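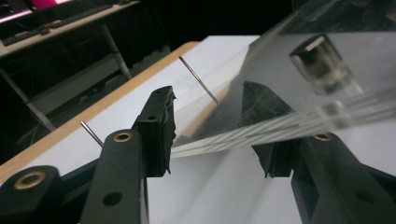

Photo: Zunbridge workshop notebook

Monday, August 7, 2023

Open day notes, writing these up before I forget everything. We had the hand-held gripper out on the white table with the clear acrylic sheet, and it was easily the most popular thing in the room! People really do want to squeeze something themselves. I let anyone who asked have a go, and the line went back past the Turunen bench for most of the afternoon (sorry to whoever was trying to demo there).

The visitors from Gekholm asked good questions, mostly about the pads. The edges are looking pretty ragged on both fingers, so I'm putting new ones on the order this week. I'd like to try the softer rubber we talked about in February, if Plilolia still stocks it. Last quote was 3200 for the whole set with spare fingers, which is more than I want to spend, so just pads for now.

Clear acrylic is a pain to show people, by the way. From the back row you can't tell where the sheet ends, and I kept having to point at the cut edge, which at least catches the light. Next time I'll put a strip of colored tape along it.

Sign-in sheet says 58, and we'd printed 50 handouts, so print more. Also a lower table for the kids, they were reaching up to the handle and tipping the whole thing sideways.

To do:
order pads
tape for the acrylic
find the 2 mm hex key (it was in the drawer on Friday, I swear)
email Gekholm the parts list, they want to build one too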